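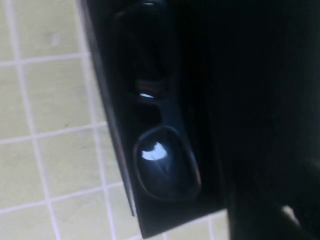
Surely it would be quicker to just write the movements out in code, a reader commented under my February post, and for a single object that never moves I'd agree. You measure where it sits, send the arm there, close the fingers and go home. I did exactly that for my first month and it worked until I bumped the table.

Since then I've been teaching by remote control. I hold a small leader arm in each hand, and the two arms on the table copy what I do. Everything gets recorded: joint positions, how far the grippers are open, and the video from the cameras. Later a model is trained on the recordings and tries to do the job itself. I run the recording on the Atberg software and I have no complaints, apart from the save dialogue, which still puts Delete beside Keep.

What I've been showing it

The current list is short. Pick up small black items, pick up a pair of glasses, and handle a flat box with both arms. I chose dark things on a pale table thinking they'd be easy to see. They are easy to see from a distance. Close up, a glossy black surface beside a dark gripper finger is hard work, and shiny plastic throws back a white patch that changes as soon as the wrist turns. If I can't find the edge on the wrist camera, I don't expect the model to.

So I've changed how I come in. I stop a little short, line up while there's still some table showing between the finger and the object, and then close. It adds a second or so to each go and the recordings are much easier to follow.

The glasses are the slow one. The first batch was 50 demonstrations and the model trained on that was poor. It went for the middle of the lens, closed on nothing much and lifted. Watching my own recordings back, I could see where it got the idea. I'd been grabbing whichever part was nearest, sometimes a rim, sometimes a temple, and there was no pattern to learn. I threw the lot out and did 70 more, going for the rim every time and changing only where the glasses lay and which way they pointed.
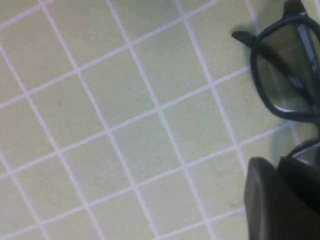
Glasses from the wrist camera, with the fingers at lower right.

The lens is clear enough that the table shows through it, just a bit darker. I had wondered whether putting tape on the lenses would help. I tried it for one evening and took it off again, as I want it to work on glasses the way people leave them lying around.

Two hands on the box

The box is a different sort of job. It's flat, black and long enough that one gripper on one end isn't a good way to carry it. With two leader arms you find out quickly that your own hands don't move together as well as you thought. My right gets there first and waits. In the early recordings the left came in fast to catch up, and the model learned the rushing along with everything else.

Now I do it in a set order. Right gripper takes its end and holds still. Left comes in, stops, then closes. Only then do both move. I say the steps out loud while I'm doing it, and that has helped more than any setting I've changed. I keep the label side facing the same way for now and will start turning it around once the plain version is reliable.

I also keep an eye on the cables. A loop that sits well out of the way with the arm at rest can end up across the work when the arm reaches over, so I run each arm through its full travel before I start recording.
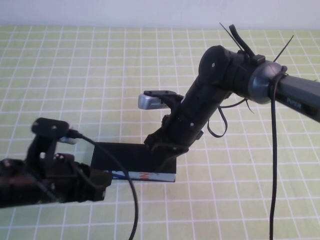
Where it's up to

I drove the older recordings over to a friend's place in Cenddale to train on a better computer, then tested back here in Clultoncombe. The small items are good if I don't crowd them. The glasses are fair. It goes for the rim now, and when it misses it usually backs off and has another try, and I put that down to leaving a few of my own fumbles and recoveries in the recordings. I used to delete every one of those.

The box isn't there yet. I've got over 50 recordings in the new order and want more before I train again. Each session I stop when I notice I'm getting sloppy, generally when the noodles from Hoàng turn up.

A few things I'd do again if I were starting over. Decide where you're going to grip before you record anything. Watch the first few recordings back before making any more. Look at the camera view while you're driving the arm, and keep your eyes off the table itself, or you'll be using information the model doesn't get.

Next job is to redo the lighting over the left side and see what that does to the reflections. I'll post the box results when I have some.

Posted 5th March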